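Mug tree or hooks for a tiny counter, and where do the pot lids go?

Filed under: Kitchen & Dining > Small spaces > Storage

countertop_hermit
I moved into a studio in November and the kitchen is basically one white table against the wall. On it I've got a wooden dish rack with my plates standing up in it, a mug tree, a toaster oven and a mat over most of the rest so I don't wreck the surface. There's one black pan with a purple handle that I use for pretty much everything (eggs, rice, sad leftovers), and then two lids that never have a home. One is clear glass with a metal rim and the other is a little light blue one with a wooden knob, which I love and refuse to give up!

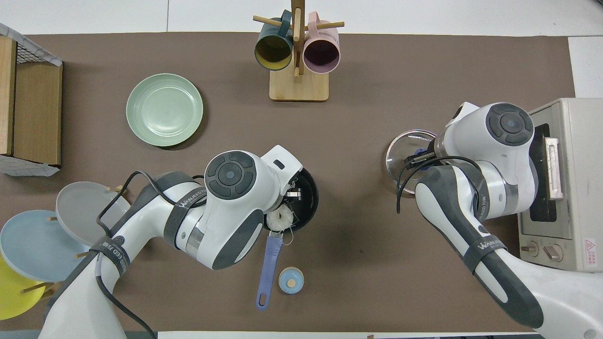 quietspatula — I'd lose the mug tree before I touched anything else. Two mugs don't need their own piece of furniture. Put up a couple of hooks under a shelf and you get that whole spot at the back for the lids. I've been hanging mine since 2007 and have broken exactly one, and that was the cat.

countertop_hermit
Okay, but I rent and I can't drill, and I like seeing my mugs out. The pink one makes me happy in the morning — that has to count for something. What I really want to know is whether I can keep the lids next to the toaster oven, or on top of it, or if that's asking for trouble. I have 11 inches of free wall on that side and that's it. I looked at a Zurberg lid stand but it wants more depth than I can spare.

mostlysoup
Not on top! Mine gets hot enough up there to soften a plastic spoon, ask me how I know. Next to it is fine if you leave a gap, but check your manual for how much, they vary. Mine says 6 inches on each side and I stick to that.

For the lids, get a cheap upright file sorter, the kind for envelopes. I have a wire one from Perico and it holds a glass lid standing up with no wobble. The small lid can go in the slot in front. If the knob catches, turn it so the knob faces the open end. Your plates are standing on edge already so you're used to grabbing things that way, and it takes hardly any table. Also does the pan handle have a hole in it? Yours looks like it does, so an over-the-door hook would get the pan off the mat altogether.

Oh and lift the mat once a week and wipe under it. Crumbs get in there and you don't notice until you do.

gravyboat260
adhesive hooks. the Murkar ones hold up to 11 pounds and come off clean if you pull the tab slow. did my whole kitchen. didn't stick on the textured wall though so test one first

Related posts
Dish rack keeps sliding on a smooth table
Kaczmarczyk toaster oven: crumb tray stuck, how do I get it out?
Best way to store one good pan
Does anyone wash their counter mat in the machine?

Contact us | Community rules | Back to top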